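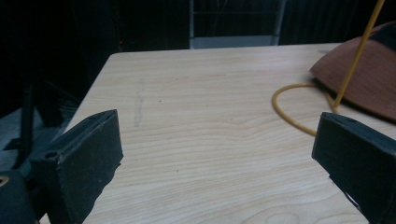 The gray mark on the tabletop, left of center.

Faint gray smudge on a light wood table — what takes it off without leaving a pale patch?

Posted by Tamara Radu

I have a light wood table with a matte finish and a fine wavy grain. There is a faint gray mark on it, running up and down, which looks like pencil or something rubbed against the surface. I can't feel it when I run a fingernail over it. There is also a tiny dark speck a little way to the right, which I can live with.

I don't know if the top is veneer or solid wood. The table was bought secondhand in February from an office clearance and there is no label underneath except a sticker that says Sampaio, and I can't find any care instructions under that name.

So far I have tried a dry microfiber cloth and then a damp one with plain water. No change from either. I have a bottle of Clutine wood cleaner under the sink but the label says "not for unsealed surfaces" and I don't know how to tell if mine is sealed.

My other worry is the hat. I keep a brown felt hat on the right side of this table most of the time and I would like to know if felt can rub color into the wood. The smudge is gray and the hat is brown, so I don't think it is the cause, but the black cloth bag that goes with it might be. The orange wire piece stays on the left side and I would rather not move it for good. 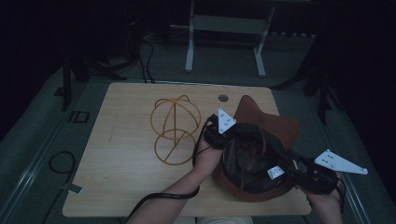 Same table in lower light, with the hat and dark cloth on the right and the wire piece on the left.

Any advice on the order to try things would help. I'd like to get it done before Saturday.

Dwight Perron

Magic eraser. Two minutes. Works on everything in my house.

Periklis Spanos

Please don't start with the melamine sponge. It is a very fine abrasive, and on a matte finish it can leave a shiny spot that shows every time the light comes from the side. It's what I would try last, and on a veneer I would skip it.

First find out if the top is sealed. Put one drop of water somewhere it won't be noticed, such as the underside of the edge if the finish goes that far, and wait 10 minutes. If the drop sits there as a bead and wipes away clean, you have a sealed surface. If the wood goes dark under it, the finish is thin or worn and you should keep liquids to a minimum.

Then go in this order and stop when the mark is gone:

A soft white vinyl eraser, the kind used for drawing. Not a pink one, those can leave their own color behind. Rub lightly along the grain and brush off the crumbs. If it is pencil this will probably do it.

One drop of dish soap in a cup of warm water, cloth wrung out until it is almost dry. Wipe, then dry right away.

Rubbing alcohol on a cotton swab, and only after a test underneath. It can soften shellac and some lacquers, so if the swab picks up any yellow or brown, stop.

Don't sand it. People will tell you 800 grit is harmless. It isn't on veneer, which can be thinner than a business card, and you will see a circle where you worked.

On the hat, dry felt doesn't usually mark a finished top. Damp felt can. If it has been out in the rain, let it dry somewhere else first. I'd look at the bag too — wipe a damp white cloth on an inside seam, and if any black comes off, put something under it.

Muireann Ó Conaill

Agree with the eraser. I had a similar gray line on a birch desk and it came off in a few strokes. The speck next to it never moved, so I think mine was in the wood itself. Yours may be the same.

If there are rubber feet or rings on anything you keep on that table, check those as well. Rubber left in one spot for months can stain a finish, and that kind of stain doesn't wipe off. I put a square of cork under mine.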